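Two people wanted for a shared workshop robot build, Galorgate

Posted 17 January 2024

We are looking for two people to join a robot build at the Grumell workshop in Galorgate. One place is for somebody who can write software, the other for somebody who is good with mechanical parts. Both places are unpaid, but materials are covered and you get full use of the workshop for as long as you are on the project. Work starts in March and we would like people to stay for at least six months.

What the project is

The project is called Hanar. It is an arm with a gripping hand, meant to pick up flat printed things – cards, leaflets, thin booklets – from a table and put each one in the right compartment of a sorting grid. The long-term aim is a machine that a small archive or local history group could build for itself and leave running on a box of mixed paper. Those groups have a lot of this material and very few hours to sort it in.

Flat items are awkward for a gripper. A thin card lying on a table gives the fingers no edge to get hold of. A card that has been picked up can turn in the grip, so that it reaches the compartment at the wrong angle and catches on the sides. Soft fingers help with the first problem and make the second one worse. Most of last year went on finding a balance between the two, and we are not there yet.

In the autumn we ran 553 picks and wrote down the result of each one. Stiff cards did well. Single sheets did badly, and anything folded was somewhere in between. The full log is open to anybody who applies, along with the parts list and our build notes. 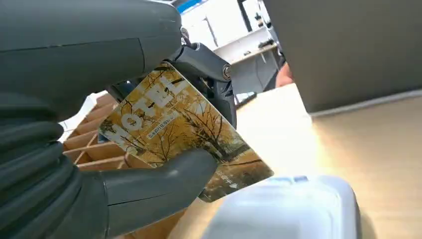
The parts budget for this year is 400 pounds, which has to cover replacement fingers, motors, cable and a better power supply. We do not expect to buy much that is new. Members print what they can and repair the rest, and a good part of the job is working out how to do something with what is already on the shelf.

Place 1: software

You would take over the code that decides where to grip and how hard. It is written in Python and it has had several authors, so some of it needs tidying before anything is added. The first jobs are:

- make the arm notice when a card has turned in the grip and correct it before it lets go
- record each attempt properly, so that we can stop copying results out of a notebook
- write a plain set of start-up instructions that a new member can follow alone

You should have finished at least one project of your own, of any size. Experience with cameras or motor control is useful. A degree is not needed and we will not ask about one.

Place 2: mechanical

You would look after the hand and the way it joins the arm. The joints need regular checking, the fingers wear, and we want to try different surfaces on the fingertips to see which hold paper without marking it. You should be comfortable with hand tools, small fixings and measuring things carefully. It helps if you can draw a part on a computer and print it, but we can teach that. We can't easily teach patience, and there is a lot of taking things apart.

You would also help with a new sorting grid. We want wider compartments and some way of fixing the grid in place on the table, as it gets nudged during long runs and then every drop after that is slightly off.

Hours and place

Project sessions are held in the evening, from 6.30 to 9.30, once a week. Most people put in another hour or two in their own time. The workshop is on the ground floor of the old Kerr building, with step-free entry from the yard and an accessible toilet. There is a bike rack inside the gate. Parking is poor after five, so please don't count on it.

The room can be noisy when other groups are in – woodwork uses the far end – and ear defenders are kept by the door. There are 8 bench places, shared between all the projects, and the robot has a table to itself which is not to be used for anything else.

What you get

- workshop membership for the length of the project, with your own key fob after the safety induction
- travel within Galorgate paid back on receipt
- your name on the published designs
- a written reference if you want one

Anything we design is released for other people to copy and change. If that is a problem for you or your employer, please sort it out before applying.

Who can apply

Anybody aged 18 or over who can get to Galorgate regularly. We have had retired fitters, students and a dental technician on the build, and all of them were useful. You don't need to be a Grumell member already.

How to apply

Send us up to one page saying which place you want, what you have made or mended before, and which evenings you cannot do. Photos or a link are welcome but not required. You can hand in a paper copy at the workshop desk or use the contact form on the Grumell site, putting Hanar in the subject line.

Applications close at the end of February. We will invite a few people to come to a session, see the arm run and try a small task at the bench, and everybody who applies will get a reply either way.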